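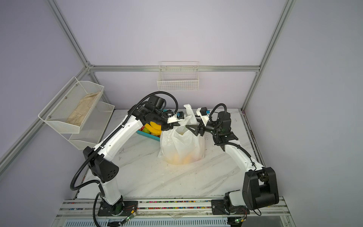

Novembre – Par la rédaction de Sisholm

La coopérative alimentaire Skellska a ouvert, dans ses locaux de Sisholm, un atelier consacré au conditionnement des fruits et à la tenue des paniers de présentation. Installé au rez-de-chaussée du bâtiment Vaher, il s'adresse au personnel des points de vente ainsi qu'aux équipes chargées de la préparation des commandes. La première session, organisée sur deux demi-journées, a réuni 14 participants.

Le programme porte sur des opérations courantes : ouverture et remplissage d'un sac, transfert des fruits vers un panier, répartition des pièces selon leur taille et leur fragilité, remise en ordre du plan de travail entre deux commandes. La direction de Skellska indique que ces gestes, longtemps transmis de manière informelle, faisaient l'objet de pratiques très différentes d'un magasin à l'autre. Un référentiel commun a donc été rédigé au printemps, puis soumis aux responsables de rayon avant son adoption.

Le document, long de 74 pages, fixe notamment l'ordre de remplissage des sacs. Les fruits fermes sont placés au fond, les fruits à peau fine en dernier. Les bananes ne doivent pas supporter de charge et sont retirées en premier lors du déballage. Le référentiel précise également que le sac doit être maintenu ouvert par le haut pendant toute l'opération et qu'il ne peut être posé sur un panier déjà garni.

Les exercices de présentation reposent sur un assortiment de fruits factices, choisi pour permettre la répétition des mêmes manipulations sans perte de marchandise. Le panier bleu-vert à parois ajourées réunit ainsi deux bananes, un fruit du dragon rouge à longues feuilles vertes, une poire et une fraise, auxquels s'ajoutent de petits fruits couleur pêche semblables à des cerises. Les participants sont invités à placer les pièces volumineuses à l'arrière et à garder les plus petites vers l'avant, où elles restent accessibles.

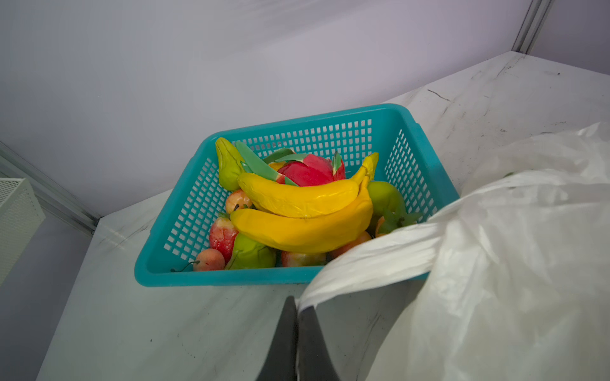

La question des emballages occupe une part importante de la formation. Skellska maintient pour l'instant plusieurs types de sacs dans ses magasins et entend harmoniser leur emploi au cours du prochain exercice. Le sac en plastique blanc translucide, dont un pan froissé retombe ici sur un angle du panier, doit selon le référentiel être rabattu et dégagé du bord avant tout contrôle du contenu. Une fois vide, il est plié à plat et rangé hors du plan de travail. Les sacs déchirés sont écartés et collectés séparément.

L'aménagement de l'atelier a été confié à la société Jakuvia, qui assure aussi la fourniture du matériel pédagogique. Le coût par participant s'élève à 258 euros, pris en charge par la coopérative pour l'ensemble de ses salariés. Les commerces indépendants de Sisholm pourront également inscrire leur personnel, dans la limite des places disponibles et après signature d'une convention avec Skellska.

À terme, 580 salariés sont appelés à suivre la formation. Les équipes de préparation des commandes seront reçues en priorité – leur calendrier a été établi en fonction de l'activité des entrepôts – et celles des magasins leur succéderont. Les demandes d'inscription sont à adresser au secrétariat de l'atelier, ouvert au public jusqu'à 16 heures.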